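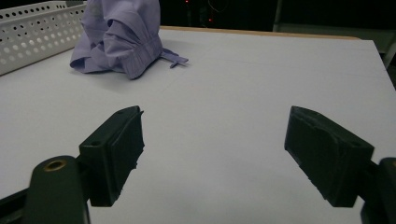
Kutodstead replied that a creased garment with gathered cuffs should be pressed on the reverse side, with the tip of the iron worked into the gathers.

Original post, by Vekeo: Please advise how a lavender shirt with a ruffled band may be folded without flattening the ruffle.

Fendus
Fasten it, lay it face down and fold the sleeves in last – the bands then rest on top. Limit each pile to 2 garments.

Alemneh
I hang mine. Colour makes no difference.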